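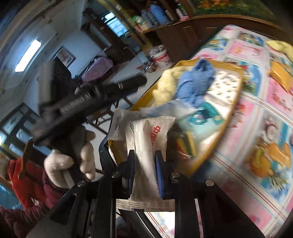

How a Soft Packet Holds Together

A soft plastic packet starts as a flat sheet wound on a roll. The sheet is called film. It has no pocket in it and no opening. A machine has to fold it and join it to itself before it can hold anything.

The first join is the long seam. The two sides of the film are brought together to make a tube, and the edges are pressed between warm metal parts. The plastic softens and sticks. On many packets this seam has small ribs, which you can feel with a fingertip.

The second join is the end seal. It closes one end of the tube. The product goes in, and the other end is sealed and cut. A zigzag cut gives a row of small points, and each dip between two points is a place where a tear can start.

A Clasel wrapping line at the Harport works makes up to 485 packets a minute. The rolls of film are changed by hand.

Not all packets use the same film. Clear film lets you see the contents. White film hides them and gives a good background for printing. Foil packets have a shiny metal layer, or a very thin metal coating, that keeps out light and air.

Shape depends on the contents. A long, thin item gets a strip. A powder often gets a sachet – a small, flat bag sealed on three or four sides. When packets end up mixed with towels and other cloth, pick out the cloth first. It is bigger and covers the small things. Then group the packets by shape, and read the print last.

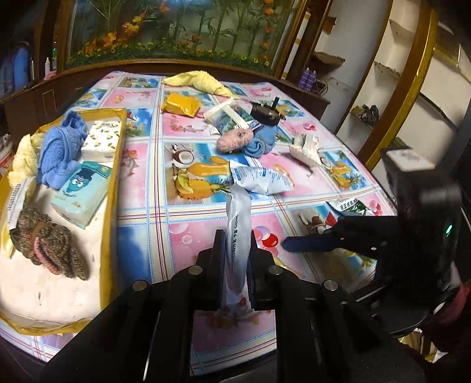 A reader asks why some packets will not tear, even when pulled hard. Smooth film spreads the pull over a wide area, so no single point gets enough force. A notch puts the force in one spot. If there is no notch, ask an adult to snip the corner.

Words to know
Film: thin, flexible plastic in a sheet.
Seam: a line where two edges are joined.
Sachet: a small, flat, sealed bag.
Notch: a small cut in an edge.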